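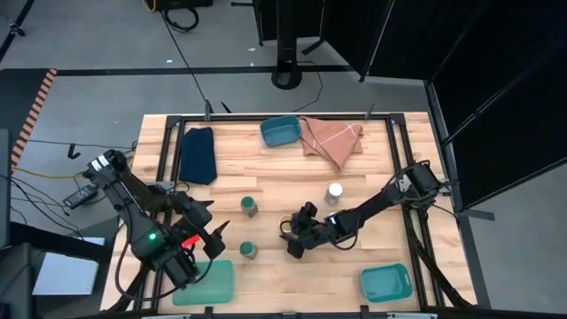 **Suvero 40 L carry-on pack: two trips in, not convinced**

I bought the Suvero in January for $184, mostly because every travel site I read that month had it near the top of a list. Most of those lists also had a buy button under the write-up, so I took the praise with some salt. I've now carried it on a nine-day train and bus trip up the coast to Rilstead and a long weekend in Lapointe. I'm keeping it, but I wouldn't pay full price again.

## What they say you get

The listing promises a 40-litre bag that fits "virtually every" overhead bin, opens flat like a suitcase, and holds a week of clothes. It does open flat. The week of clothes depends a lot on whose clothes and what time of year. With a rain shell, a sweater and a second pair of shoes I was down to four days' worth and doing laundry in the hostel sink by day five.

As for the bins, "virtually" is working hard. Packed full, the front pocket bulges past the sizer on the smaller regional planes. I was waved through once and made to gate-check it once, on the same route, with the same load. If you only fly bigger planes you may never notice.

## Carrying it

The shoulder straps are good. I'll give them that with no grumbling. The hip belt is another matter. It's thin, it rides up, and the buckle sits exactly where a jacket zipper ends. The walk from Rilstead station to the old harbour is uphill most of the way and takes 40 minutes, and I undid the belt before the first bakery.

There is a chest strap with a whistle on it. Why every bag now has a whistle is a question for another day.

Back panel: the mesh is supposed to keep air moving. My shirt was soaked on the only properly warm afternoon we had. I'd put that down to marketing more than a defect, as I've never owned a pack this size that stayed cool.

## Pockets

Too many, and in the wrong places. The passport pocket is against your back, so it's secure, but you have to take the whole thing off at the counter. The water bottle sleeve won't hold anything wider than a skinny bottle once the main compartment is full. The laptop sleeve is fine.

The matching packing cubes are $59 extra. I borrowed a set for Lapointe. They fit neatly, as they should for that money, and the zipper on the largest one had started snagging by the second night. A cheap set from a discount store does the same job with a bit of wasted space at the corners.

## Rain

It rained for most of the ferry ride at Lapointe. The fabric held up. The zippers let in enough to dampen the top layer of socks, and the rain cover is (of course) sold separately.

## Compared with the Levwood

My old bag is a Levwood that cost $123 and has been dragged through more stations than I can remember. It has one big compartment, two pockets and an ugly colour. It's heavier by a bit and doesn't open flat, and digging for a charger at the bottom is a pain. The hip belt works, though, and the bottle pocket takes a real bottle.

If you live out of your bag in small rooms, the flat opening on the Suvero is worth something. For walking any distance I'd still grab the Levwood.

**Good:** shoulder straps, laptop sleeve, opens flat

**Not so good:** hip belt, bottle sleeve, price of the extras

**Would I buy it again?** On sale, maybe. Check the return policy before you cut the tags, as mine only covered unused bags.

*Posted Jun 22, 2025*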